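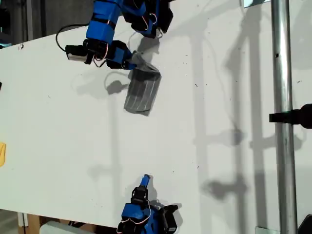 Refilwe Mtshali has been buying, cleaning and reselling used work tables in Branlow for five years. Her shop, Odera, takes in desks from closed offices, benches from schools and long tables from sewing rooms, and sends them out again to people who need a flat surface and don't want to pay for a new one. Most of what comes through the door is white. A white top shows everything, down to the faint dark specks and small marks scattered over the one in the photo, and buyers tend to ask about those before they ask about the legs.

"They run a thumb over it," Mtshali said. "If the thumb doesn't catch, it's usually a stain or a bit of dirt. If it catches, it's a nick or something stuck on. You treat those differently, so I do the thumb thing too."

We talked in the back of the shop, where the tables are washed. She starts every one the same way, with warm water, a drop of dish soap and a cotton cloth that has been wrung out hard. The first pass goes on and comes off, and then she lets the table dry before she decides anything. Wet tops look better than they are, she said, and she has been fooled into buying a few that way.

After that comes a plastic scraper for anything raised, held nearly flat. Pencil and pen marks get baking soda on a damp cloth. She keeps rubbing alcohol for marker and uses it on a small spot near the back edge first.

"I used powder cleaner when I started. The kind you'd use on a tub," she said. "It took the marks off and it took the shine off with them. I had a table with a dull patch the size of a dinner plate, right in the middle. I sold it to a man who wanted to pot plants on it."

Her biggest job so far was a clear-out at the old Jurex offices last April. The lot was 251 tables, and the building had to be handed back with the floors swept. She and her brother moved them in 2 trucks and stacked them face to face with blankets between. Some went straight to a school in Tramton. The rest took up the shop, the hallway and, for a while, her mother's garage.

She learned from that lot to look at edges before tops. A top can be speckled all over and still have years in it, but an edge that has started to lift lets water in, and the board swells. She pushes on the edge with a fingernail every few inches. If it moves in one place she glues and clamps it. If it moves all the way along, the table goes back on the truck.

I asked whether people worry too much about small marks.

"Some do. It depends what they're doing on it," she said. "If you cut fabric or sort small parts, you want it clean, because a speck looks like a thing you dropped. You keep going to pick it up. If it's for a sander or a sewing machine, who cares."

She also has views on what goes under a table. Customers like to store things there, and she doesn't try to talk them out of it, but she asks them to leave room for their feet and to keep liquids off the floor. Cardboard boxes are her least favorite. They soften at the bottom, the dust collects behind them, and the dust ends up on the work.

Prices at Odera are written on masking tape on the underside. The most expensive piece on the day I visited was a long table with adjustable legs, marked at $690. Mtshali said it had been there longer than she would like. It has one chip, on a corner, and she will not fill it.

"Filler never matches the white," she said. "There are so many whites. You think you've got it, you go outside, and it's pink. I'd sooner show people the chip."

At home she works at a kitchen table she has owned since before the shop. It has a ring on it from a paint can — her own fault — and she has tried soap, soda and alcohol. She puts the fruit bowl there now.

Odera is open from 9 a.m., and the wash room is open to anyone who wants to bring in a top and ask.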